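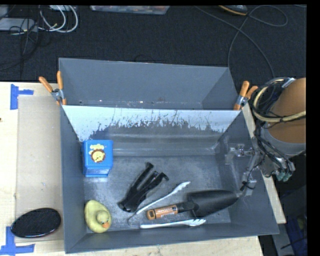
Two gray bins, clamped rim to rim, at Pleveo's teleoperation station. The gripper is above the blade of a garden trowel.

An operator at Pleveo moves a handheld controller, and the arm over the bins copies the motion. Joint angles and gripper position are logged 15 times a second. The task is bin transfer: pick an item from one side, release it in the other.

Natsumi Shimada, who runs the sessions, collected 3,000 demonstrations this way. An earlier set of 600 was recorded by pushing the arm through each motion by hand, and the operator's wrist kept blocking the camera.

Tongs are the slowest item. "They open up and lie flat, so there are two arms to choose from and neither stands far off the floor," Shimada says. Operators now grasp near the joint.

Harish Ramasamy trains the policy on the logs. He discards any demonstration longer than 24 seconds.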